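Vandier Foundation Opens Fall Round of Textile Reuse Grants

Applications open Wednesday for the fall round of the Vandier Foundation's textile reuse grants, which support repair programs, sorting centers and community sewing rooms across the Parsa Valley. The foundation will award 400 grants this year, up from 300 in the previous cycle.

"Residents have asked for places close to home where clothing can be mended or passed along," said Araceli Arellano, the foundation's executive director. "This round allows us to reach towns that have had no such service."

Grants may be used for rent, equipment, staff training and public workshops. Organizations that received funding last year — including the Flerach Mending Center — may apply again under the renewal category.

Applications must be submitted by 5 p.m. on the last business day of October. Decisions will be announced before the end of the year.

Media contact: Emiliano Nava, Office of Communications, Vandier Foundation
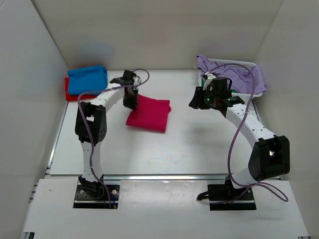
Four pieces of cloth on a white tabletop. Photo: Vandier Foundation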